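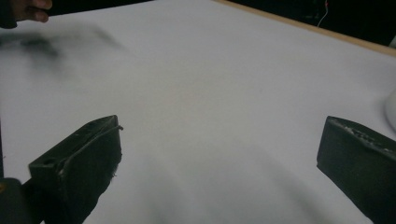 3 April 2020. Spent the afternoon on the finger pads of the Zuvo hand gripper. It has done 186 picks since the last change and has been slipping on the small Flenasine bottles. The left finger has frayed fibers along its inner edge and pale scuffs on the top face, and the right one is worse, chipped and whitish along the upper edge and at the tip. I had planned to swap only the left. Both will go.

Grímur Eskildsen called from Plasthorpe before lunch. He has one spare pair and will send it with the Hebden order. He wants the gap checked fully open before the old ones come off, and again after. I wrote down 39 millimeters for the first reading, same as on the setup card.

The thin wire or cord along the left finger needs looking at too. It curls a little at the tip, and I don't want it catching on the new pad. I'll tape it down for now — a proper clip can wait until the parts come.

Cleaned the screws and put them in the tin with the 5 spare washers. Need to ask Grímur about the torque, as my card only gives it for the old fingers.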